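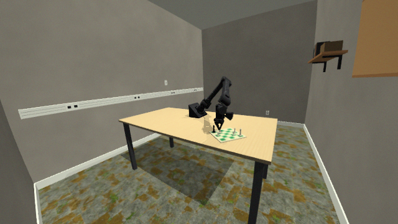

Figure 4-1. Arm over the board, gripper position check. Cell model view.

Print this page | E-mail this page

Wendley Tabletop Cell: Setup and Care Guide
Section 4. Aligning the Board and Setting the Approach Height

Last updated: June

4.1 Scope

This section covers board alignment and approach height for the Wendley chess cell, in the simulator and on the bench. Complete Section 3 (base mounting and joint zero) first. The steps are the same for both versions unless a note says otherwise.

Repeat this section whenever the base has been unbolted, the fingers have been changed, or the board has been moved to a new spot on the table.

4.2 Before you start

Load the cell file in Tulotico and confirm that the arm, table, board and pieces all appear. If the arm loads below the tabletop, the base frame is missing. Return to step 3.6.

On the bench version, check that the base bolts are tight and that the arm cable has slack at full reach.

CAUTION: Keep hands and sleeves off the tabletop while the arm is enabled. The elbow can drop when the brakes are released. Support the forearm before pressing RELEASE.

4.3 Board alignment

1. Set the speed limit to 10 percent. Leave it there until Section 4 is complete.

2. Clear all pieces from the playing squares. Leave one piece at the left corner of the board as a marker.

3. Place the board flat on the tabletop, on the side away from the base. The board may sit at an angle to the table edges. The alignment routine measures the rotation.

4. Open the Align panel and select Corner Teach.

5. Jog the arm until the fingers point straight down over the first corner. Keep the forearm close to vertical. A forearm that leans outward at this point leaves too little reach for the far squares.

6. Press TEACH. Repeat for the remaining corners, working clockwise.

7. Read the fit error. A value of 2 mm or less is accepted. If the value is higher, teach the corners again in the same order.

8. Save the result as the board frame.

NOTE: Teach the corners of the playing squares, not the outer corners of the border. Using the border shifts every square outward and the error grows toward the edges.

4.4 Approach height

The approach height is the distance from the board surface to the fingertips before a pick. The default is 80 mm. It must clear the tallest piece in the set.

1. Put the test pieces out. Include the tallest one and set it near a far corner.

2. Move the arm to the approach point for the square nearest the marker.

3. Check the side clearance between the fingers and the marker. The fingers must not touch it on the way down.

4. Lower the arm in single steps with the jog key. Stop when the fingertips are level with the top of the piece to be picked.
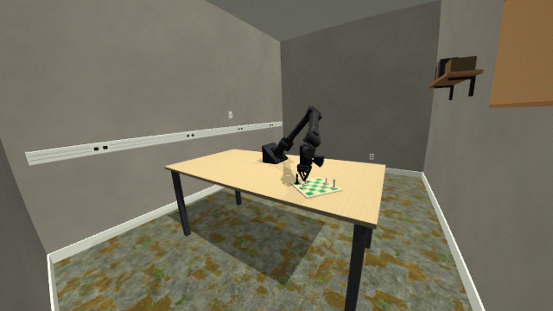
Figure 4-2. Gripper lowered at the rear left corner of the board, black piece to the left of the fingers.

5. View the arm from a second angle before going lower. A gap that looks safe from one side can be hidden by the fingers from another.

6. Raise the arm to the approach point and press STORE.

7. Repeat steps 2 through 6 at the opposite corner. If the two stored heights differ by more than 2 mm, the board or the base is not level. Correct this and repeat 4.3.

CAUTION: Do not correct a tilted board by editing the stored heights. The fingers will strike the surface on the middle squares.

4.5 Simulator notes

Shadows in the viewer are drawn from a fixed light and must not be used to judge finger height. Read the height from the status bar.

Collision checking covers the arm, the table and the board. Pieces are checked only when Piece Contact is switched on.

4.6 Finger care (bench version)

Wipe the fingertips with a dry cloth. Do not use solvent on the pads. Replace both fingers together, then repeat 4.4.

Reader comments (3)

Berkay Gündoğdu: Step 6 in 4.3 should mention that counterclockwise flips the board frame. Spent a Sunday on that one.

Akgül: Does the 80 mm default still apply with the long fingers?

Grokov: Yes, height is measured from the fingertips. Set the tool length first.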